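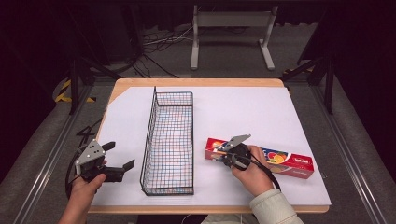 Zimotance 양손 조작 데이터셋: 데이터 카드 및 작업 기준

문서 관리: Aurelia Grecu (Skilladetti 데이터 품질 담당)
최종 개정: 2018년 8월 8일

1. 개요

Zimotance는 긴 상자형 물품을 바구니에 담는 양손 작업을 기록한 데이터셋이다. 작업자는 양손에 핸드헬드 그리퍼를 하나씩 쥐고 작업대 위에서 물품을 다룬다. 본 문서는 데이터의 구성과 수집 시 준수해야 할 작업 기준, 배포 전 검수 절차를 규정한다. 수집은 Skilladetti가, 검수와 배포는 Junel이 담당한다.

2. 구성

전체 에피소드 수: 3,090
검수용으로 분리된 에피소드 수: 약 1,000
참여 작업자 수: 52
영상 시점: 머리 높이의 시점, 좌우 그리퍼 시점
주석: 에피소드 단위 작업 지시문, 파지 시작 및 종료 시각, 성공 여부

좌우 그리퍼의 기록은 별도 파일로 저장하며 공통 시각 정보로 정렬한다. 정렬 정보가 누락된 에피소드는 검수 단계로 넘기지 않는다.

3. 작업대 준비 기준

3.1 작업대 상판에는 흰색 판을 깔고 작업 영역 전체를 그 위에 둔다. 판이 들뜨거나 밀린 경우 수집을 중지하고 다시 고정한다.
3.2 바구니는 에피소드마다 위치와 방향을 달리할 수 있으나 판의 경계를 벗어나서는 안 된다.
3.3 그리퍼 케이블은 작업자의 팔 움직임을 제한하지 않을 만큼 여유를 둔다. 케이블이 물품이나 바구니에 걸린 에피소드는 주석란에 '간섭'으로 표기한다.
3.4 바닥의 표시 테이프 안쪽에는 해당 회차의 작업자만 출입한다.

4. 조작 기준

4.1 작업자는 두 그리퍼를 벌린 상태에서 시작 신호를 기다린다.
4.2 물품에는 그리퍼의 손가락만 접촉시킨다. 손으로 직접 물품을 옮긴 에피소드는 폐기한다.
4.3 길이가 긴 상자는 바구니의 장축과 나란하게 넣는다. 상자의 한쪽 끝이 바구니 테두리에 걸쳐 있으면 완료로 인정하지 않는다.
4.4 물품을 넣은 뒤 바구니의 위치를 바로잡는 동작은 허용하며, 별도 구간으로 주석한다.
4.5 철망이 휘거나 상자가 눌릴 정도의 힘을 가하지 않는다. 물품이 변형되면 교체 후 교체 사실을 기록한다.
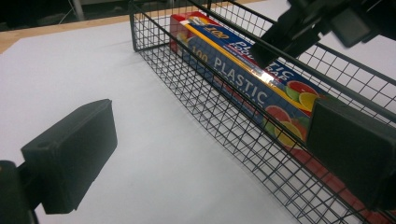 그림 2. 철망 바구니 안에 길이 방향으로 놓인 플라스틱 랩 상자. 그리퍼 시점.

5. 검수 절차

검수자는 각 에피소드를 처음부터 끝까지 재생하고 4장의 기준에 따라 판정한다. 그리퍼 시점에서 물품이 손가락이나 철망에 가려지는 구간은 머리 높이의 시점과 대조한다. 두 시점만으로 판정할 수 없으면 '보류'로 두고 두 번째 검수자에게 회부한다. 작업자 본인은 자신이 수행한 에피소드를 검수할 수 없다.

한 회차에서 폐기 에피소드가 10건을 초과하면 해당 회차 전체를 재검수한다. 7월 이전에 수집된 회차에도 동일한 기준을 소급 적용하였다.

6. 알려진 한계

광택이 있는 포장재에는 조명 반사가 나타나며, 인쇄 문자의 일부가 판독되지 않을 수 있다. 바구니의 격자무늬는 깊이 추정 결과에 오차를 유발할 수 있다. 수집 장소가 Rashti 작업실 한 곳이므로 배경과 조명의 다양성은 제한적이다.

7. 개인정보 및 이용 조건

작업자의 손과 소매가 영상에 포함될 수 있다. 모든 작업자에게서 서면 동의를 받았으며, 동의를 철회한 작업자의 에피소드는 다음 배포본에서 제외한다. 영상으로 작업자를 식별하려는 시도는 금지한다. 연구 목적의 이용은 허용되며, 재배포 시 본 데이터 카드를 함께 제공하여야 한다.

오류 신고는 에피소드 번호와 해당 구간의 시각을 기재하여 Junel 배포 창구로 제출한다.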